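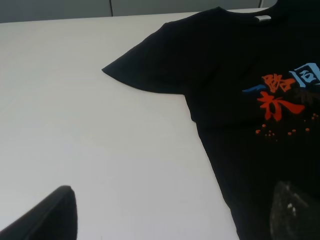 Ghauri 의류 조작 데이터셋

Ghauri는 양손 로봇이 옷을 다루는 법을 배우도록 원격 조작 시연을 모은 데이터셋입니다. 현재 공개 버전에는 에피소드 578개가 들어 있고, 모두 사람이 직접 로봇을 조종해 기록했습니다. 옷감은 매번 다르게 접히고 다르게 늘어져서 강체 물체만 다루던 때와는 재미가 완전히 다릅니다. 처음 학습시킨 정책이 소매 끝을 찾아가는 걸 보고 다들 환호했는데, 그 기분을 더 많은 분과 나누고 싶어서 정리해 올립니다!

구성

전체 작업은 13종입니다. 펼치기, 반 접기, 소매 안쪽으로 접기, 뒤집기, 옮겨 놓기 같은 기본 동작이 있고, 나머지는 이 동작들을 이어 붙인 긴 작업입니다. 옷은 반팔 티셔츠가 가장 많고 수건과 얇은 셔츠가 조금씩 섞여 있습니다.

에피소드 하나는 폴더 하나에 대응합니다. 폴더에는 다음이 들어 있습니다.

손목 카메라 영상(왼팔, 오른팔)
관절 위치와 그리퍼 개폐 값
조작자가 보낸 명령 값
작업 이름과 한 줄짜리 한국어 지시문
성공 여부 표시

영상과 관절 값은 같은 시계로 기록했습니다. 그래도 명령 값은 실제 움직임보다 조금 앞서 나오니, 행동 레이블로 쓸 때는 어느 쪽을 쓰는지 꼭 정하고 시작하세요. 저희 기준 모델인 Nondix는 명령 값을 씁니다.

손목 카메라에 대하여

손목 카메라는 팔이 도는 대로 같이 돕니다. 작업대를 내려다보다가도 각도가 바뀌면 위쪽이 크게 잡히고, 정작 옷은 한쪽 구석에 조금만 남기도 합니다.

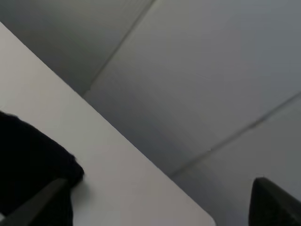
이런 구간도 잘라내지 않았습니다. 실제로 정책을 돌리면 똑같은 시야를 만나게 되고, 옷이 거의 안 보이는 순간에 무엇을 할지도 배워야 할 내용이라고 보았습니다. 저희 실험에서는 이 구간을 뺀 모델이 팔을 돌린 뒤 자주 멈춰 섰습니다. 두 팔의 영상을 함께 넣으면 훨씬 나아지니 꼭 시도해 보세요. 차이가 눈에 보여서 꽤 신납니다.

수집 방법

조작자는 에피소드를 시작하기 전에 옷을 새로 놓습니다. 위치와 방향은 정해 두지 않았고, 소매가 접히거나 당겨진 상태도 그대로 받습니다. 중간에 옷을 놓치면 다시 잡는 과정까지 이어서 기록합니다. 이 재시도 장면이 저희가 가장 아끼는 부분입니다.

조작 화면과 저장은 자체 도구 Lukport가 맡습니다. 에피소드가 끝나면 조작자가 성공 여부를 고르고, 나중에 다른 사람이 영상을 돌려 보며 한 번 더 확인합니다. 두 판정이 다르면 "보류"로 남겨 두었고, 보류 에피소드도 함께 배포합니다.

검은 옷은 주름이 잘 드러나지 않아 까다로운 편입니다. 가슴의 프린트나 목 안쪽 라벨이 방향을 짐작하는 단서가 되지만, 모델이 프린트에만 기대지 않는지 평가할 때 살펴봐 주세요.

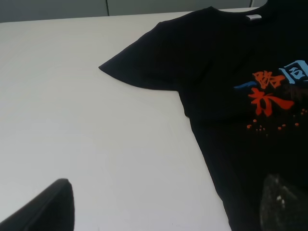

사용 방법

1. 배포 파일을 받아 원하는 경로에 풉니다. 용량은 600GB에 가깝습니다.
2. Lukport의 변환 명령으로 에피소드를 학습용 형식으로 바꿉니다.
3. 설정 파일에서 작업 이름과 사용할 카메라를 고릅니다.
4. Nondix 설정을 그대로 불러와 학습을 시작합니다.

처음이라면 "반 접기" 하나만 골라 돌려 보길 권합니다. 짧고 결과를 확인하기 쉬워서 설정이 잘못됐는지 금방 알 수 있습니다.

알려진 한계

모든 에피소드를 실내 한 곳에서 모았습니다. 조명이나 작업대 색이 달라지면 성능이 떨어질 수 있습니다. 두꺼운 겉옷, 단추를 잠그는 작업, 젖은 옷은 다루지 않습니다. 초기 에피소드 일부에는 지시문 맞춤법 오류가 남아 있고, 다음 버전에서 고칠 예정입니다.

앞으로

11월 버전에는 Stuller 분할을 추가합니다. 학습에 한 번도 나오지 않은 옷만 모은 평가용 묶음입니다. 바지와 후드 티도 넣으려고 준비 중이에요. 써 보고 싶은 작업이 있으면 이슈에 남겨 주세요. 잘못된 레이블을 찾았다면 에피소드 번호와 함께 알려 주시면 바로 확인하겠습니다.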